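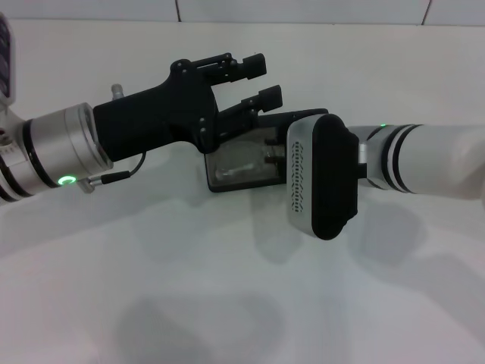

Flat piece, black frame, transparent window.

Projects > Taltum > Flat Goods > README
Filed under: Data cards, Household and workshop objects
2 comments · 19 shares

Taltum Flat Goods: frames, windows and see-through panels

What this is

A labeled list of flat, rigid things with a border and a clear middle. Effie Menzies started it in December as a way to settle what to call them. It has not settled that. Treat the labels as working names, and treat the "material" column with suspicion.

The set was put together by Dindo Castillo and Abimbola Ekpo. I took over the card afterward and disagree with parts of it, as noted below.

What the labels mean

frame: the border, whatever it is made of. Color is recorded as it looks under the light at the time. "Black" therefore covers very dark gray and probably some navy.

window: the part you can see through. The label does not mean glass. Earlier versions said "glass" all over the place, and I have yet to see how anyone could know that from a photo. Glass, acrylic and thin film all look the same against a white surface. Where the purchase record exists, use it. Otherwise the material field stays blank.

backing: only used when there is one and it can be seen. A clear window over a white surface looks a lot like a window with a white card behind it. We lost an afternoon to this.

cover: I would drop this label. It says what somebody thinks the thing is for, and a rectangle with a dark border could be a picture frame, a lid, a badge holder or a panel off something else. Edgardo Salazar wants to keep it for searching. It stays for now, marked "unverified."

Known problems

Clear parts are hard to outline. People draw the outside of the border and stop, and the window goes unlabeled. Others trace a reflection and call it an edge. When 2 people outlined the same piece, the borders agreed well and the windows did not. I would not publish a window score from this version.

Pale backgrounds flatter dark frames. If your method finds these objects easily on a white surface, that says very little about a cluttered shelf. The Rorkov group claimed otherwise in their notes and did not say which shelf.

Sizes are unreliable. Some were measured with a ruler, some were copied from packaging, and the column does not say which. Eduardo Malabanan is going back through them. Until he is done, ignore any value ending in a suspiciously round number.

Scratches and smudges share one label, "mark." The Ó Dálaigh list splits them, but I can't tell them apart in half the cases and doubt they could either.

Suggested use

Fine for practicing outlines, for arguing about names, and for checking whether a method notices a see-through part at all. Poor for identifying materials. Do not use it to decide what an object is for.

Changes

28th February: removed "glass" as a default, blanked the unsupported material entries, renamed "pane" to "window." The Pradis copy still has the old names and should not be merged into this one.

Still open: whether a border with rounded corners counts as rectangular. Abimbola says yes. I say add a column.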